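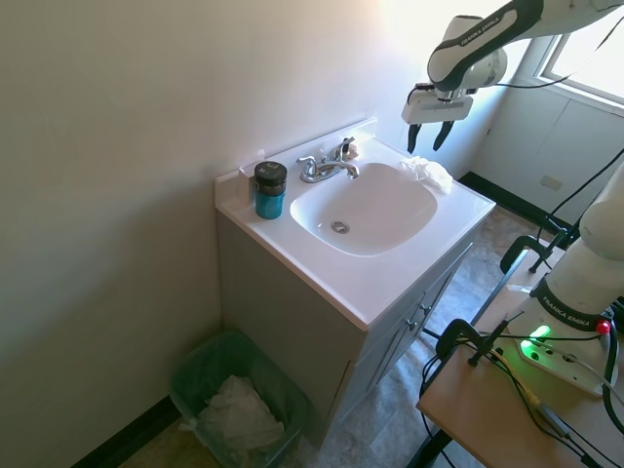 What do you need to bring to the Temstead open day?

Closed-toe shoes, a notebook, and at least one question you can't answer from the reading. We leave at 9:15 and the tour lasts 2 hours.

Search course pages
Enter keywords Go

Notes for the visit (Unit 12, Robots at Home)

Fikri Purba will run the demonstration on wiping down a sink, and I'm so glad he picked that one! A curved basin is much harder than a flat table, and the faucet is right in the way. Watch how the Franka arm comes in from above, and where the gripper waits before it goes for the cloth.

Sihan Shen will then talk about the 200 practice runs behind the demo (ask her about the failed ones, she loves that). Please keep behind the floor tape while the arm is moving.

Write-up: one page on a single motion, due in September with the Unit 12 problems. Read page 31 of the Dumitrescu packet first.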